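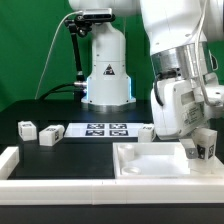 How many demonstrations do you need before a pick-and-place policy is worth training?

Plan on 107 good episodes for a single task with one type of object, and add more when you add start positions. Fewer will train, but the policy tends to learn one path and repeat it wherever the object is.

The steps below are the ones we use at Vumum for block tasks. They assume an arm you can already teleoperate and a camera that stays put.

Before you record

Write the task in one sentence and tape it next to the operator. "Put one cube in the tray" is enough. If two operators would read the sentence differently, fix it now.

Check the camera against the marker board. Record a short clip with the arm parked, run tag detection on it, and compare the board pose with the saved one. If it has moved more than 2 mm, recalibrate. Leave the board where it is for the whole session.

Tagged blocks give you object poses for free, but only while the tags can be seen. Keep at least one tag face toward the camera at the start of every episode.

Recording

1. Move the arm to the home pose and open the gripper.
2. Place the blocks from the position list. Don't pick positions by eye. People drift toward the middle of the table within a few minutes.
3. Start the recorder, wait one second, then move.
4. Approach, grasp, lift, carry and lower at one steady speed. Long pauses over the target are learned as part of the task.
5. Release, back off, and stop the recorder.
6. Mark the episode good, failed or discard before starting the next one.

Keep failed episodes in their own folder. A missed grasp followed by a clean second try can stay with the good ones if the operator adds the tag "retry."

Change operators every 303 episodes at most. Margarida Rebelo and Wafula Massawe grasp the same cube at visibly different heights, and a policy trained on only one of them did worse when blocks were turned.

Checking the data

Play back every fifth episode at double speed. Look for dropped frames, a gripper signal that lags the video, and blocks that start in the wrong place. Plot the start positions for the whole set and fill any gaps before you train.

Name folders by task, operator and session number, and copy them off the recording machine the same day.

Last updated 2025-01-12 by Danylo Savchuk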